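Gravel or bark on top of pots to keep fungus gnats down?

Posted in Houseplants and Indoor Growing

Rekha Malhotra
I have a lot of plants on a north-facing landing in Ulness and since May the compost has been full of fungus gnats. Sticky traps catch plenty but there are always more. A neighbour says to cover the soil with grit. How deep should it be, and will it stop me seeing when the plants need water? Most are in 108 mm pots, with two bigger ones.

3 replies

mathur_allotment
Just let them dry out. Worked for mine.

Leonora Dela Peña
Drying out helps but won't suit ferns, if you have any. Grit does work if it is deep enough. The adults lay in the top layer of damp compost, so you want a good centimetre over the whole surface, right up to the stem. A thin scatter is a waste of money. Take off the top bit of old compost first or the grit will spill over the side when you water.

You won't be able to judge by looking any more. Lift the pot, or push a skewer in for 30 seconds and see if it comes out clean. Water from below and tip away what is left in the saucer.

Rinse the grit before use, as it can be dusty. Avoid limestone chippings for anything that likes acid soil. Bark is no good for this, it stays damp and they breed in it.

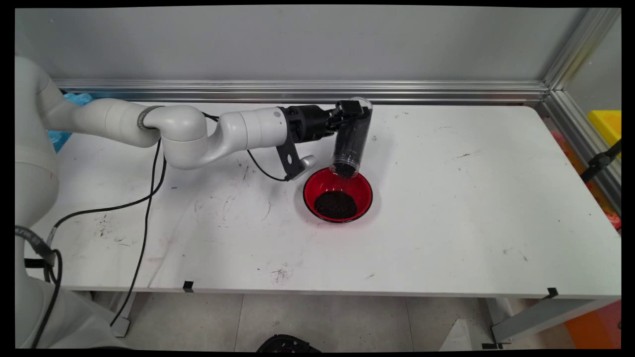
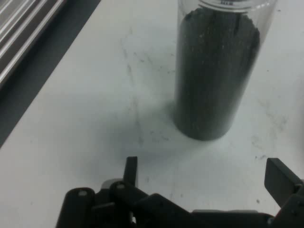
Dark granules in a clear container, in both photos.

trelteo
Agree with Leonora. Also get nematodes for the larvae already in there, grit won't touch those. Keep them in the fridge until you use them and check the date on the pack.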